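5 Running the open day demonstration

This section covers the visitor demonstration on the Rallell bench: the simulated run shown on the wall screen and the short supervised run on the physical workstation. It assumes you have finished sections 3 and 4 and that the arm and the pipetting workstation both start without faults. If they don't, go back to 4.6 before you read any further.

The demonstration was written for the November open day at Plendengate and has been used for school and supplier visits as well. The names of the routines have not changed. The old name for the visitor routine, "tour_short", still works from the command line but no longer appears in the menu.

5.1 Before visitors arrive

Allow an hour. Two people are needed, one at the console and one at the bench. The bench person holds the enabling switch and doesn't talk to visitors while the arm is powered.

1. Check that the floor tape is down and the barrier posts are in place. Visitors stand outside the tape at all times, including when the arm is parked.

2. Turn on the console and log in as "demo". Do not use your own login. The demo account caps arm speed and locks the teach functions.

3. Open Rallell Studio and load the project "Plendengate_visit". Loading takes a few minutes the first time after a restart. The progress bar sits at the same spot for most of that.

4. Check the four status lights in the top bar. All four must be green. A grey light for the workstation usually means the Böttcher link has timed out. Choose Devices, then Reconnect, and wait for the tone.

5. Send the arm to Park from the console. Watch it the whole way.

6. Load the physical deck according to the printed deck map. Use water with food colouring in the demonstration plates. No reagents are to be on the bench during a visit.

7. Press and release each emergency stop in turn, and reset after each one. Write the result in the bench log with your initials and the time.

CAUTION: The demo account caps speed but does not switch off motion. The arm can still pinch a hand against the deck or the tower. Keep hair, lanyards and sleeves clear.

NOTE: Visitor lanyards are long. Ask people to tuck them in or take them off before they come into the lab.

5.2 Setting up the wall screen

The wall screen shows the simulation. The console keeps the operator view.

1. Set the display mode to Extended. In Mirrored mode, visitors will see the log window and any error text.

2. In Rallell Studio, choose View, then Presentation, and drag the window to the wall screen.

3. Press F to fill the screen. Press F again if the menu bar stays on top.

4. Turn shadows on. They slow the rendering a bit on the older console but help people at the back judge how high the arm is above the deck.

5. Choose a saved viewpoint. "Front right" suits most groups. "Overhead" is good for explaining the deck layout but hides the pipetting head.

6. Set playback to 50 per cent.

If the picture stutters, close the plot windows on the console first. If it still stutters, turn shadows off and carry on. Don't restart Studio with a group waiting.

5.3 The talk

Callum Penrose wrote the original script and a copy is clipped inside the console cupboard. You don't have to follow it word for word. Keep the safety part as written.

The order is:

1. Welcome and safety. Point out the tape, the emergency stops and the exit.

2. What the workstation does by itself. It moves small volumes of liquid between tubes and plates.

3. What the arm adds. It carries plates between the workstation and the neighbouring instruments, so a run can carry on after the staff go home.

4. The simulated run on the wall screen.

5. The physical run, if there is time.

6. Questions.

With primary school groups, leave out item 2 and go to the simulation early. With supplier groups expect questions about cycle times. Cycle times for customer work at Kaltimov are not to be given out. Refer those to Defne Bilgin.

5.4 Playing the simulated run

Start the simulation only after the safety talk is finished. People stop listening once something is moving on the screen.

1. In the Routines panel, select "visit_main".

2. Check that the target reads SIMULATION in blue. If it reads HARDWARE in orange, stop and change it before you do anything else.

WARNING: Play sends the routine to whichever target is shown. With HARDWARE selected and the enabling switch held, the physical arm will move. Read the target aloud to the bench person each time, and wait for them to repeat it.

3. Press Reset Scene. This puts the arm and all labware back to their starting positions.

4. Pause on the starting view and let people have a look before you press Play. 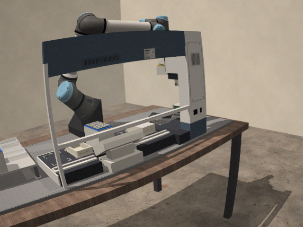
5. Press Play. The routine runs through once and stops by itself. To stop at any point, press the space bar. Pressing it again resumes from the same place.

6. Use the slider under the view to go back over a move. The slider works only while the routine is paused.

7. When the routine finishes, press Reset Scene again so that the next group doesn't walk in on a half-finished deck.

Visitors often ask if the simulation is a recording. It is calculated as it plays, from the same joint positions that the arm controller uses. To show this, pause the routine, open the Joints tab and change the wrist angle by a few degrees. Press Reset Scene afterward.

The simulation does not model liquid. Plates look the same before and after a transfer. Mention this early, or someone will ask why the wells stay the same colour.

5.5 The physical run

The physical run is optional. Skip it if you are short a person, if the group is larger than the taped area can hold, or if any status light has dropped out since 5.1.

1. Bench person: check the deck against the map once more and step back to the marked spot.

2. Console person: close the simulated routine. Select "visit_bench" and change the target to HARDWARE.

3. Read the target aloud. Wait for the reply.

4. Bench person: hold the enabling switch in its middle position. Releasing it or squeezing it hard will both stop the arm.

5. Console person: press Play.

6. The arm makes 2 plate moves and returns to Park. Keep your hand near the emergency stop until it has parked.

7. Change the target back to SIMULATION straight away.

If the arm stops partway, leave it. Tell the group the run is over and move on to questions. Recovery is described in 4.9 and must not be done with visitors in the room.

5.6 If something goes wrong

Wall screen goes black. Check the cable at the console end. The connector works loose when the cupboard door is opened.

Studio shows "Scene out of date". Someone has edited the deck since the project was saved. Choose Discard. Do not choose Merge.

Arm in the simulation starts in an odd pose. Reset Scene was missed. Press it and start again.

Message "Tip rack not found". In simulation, reload the project. On hardware, re-seat the rack so that it sits flat in the deck, then clear the message.

Beeping from the workstation. This is the door timer and can be silenced at the front panel.

5.7 Shutting down after a visit

1. Check that the arm is parked and the target reads SIMULATION.

2. Log out of the demo account. Leaving it logged in blocks the overnight queue, and Timo Eichhorn will have to come in and clear it.

3. Empty the coloured water down the sink. Rinse the plates and put them back in the tub marked VISITS. They must not go back into lab stock.

4. Wipe the deck with a damp cloth.

5. Fill in the visit sheet: group, number of people, routines used, any stops.

Send changes to this section to Shiuli Sarkar. Deck map changes also need sign-off from Lieselotte Gerlach before the new map is printed.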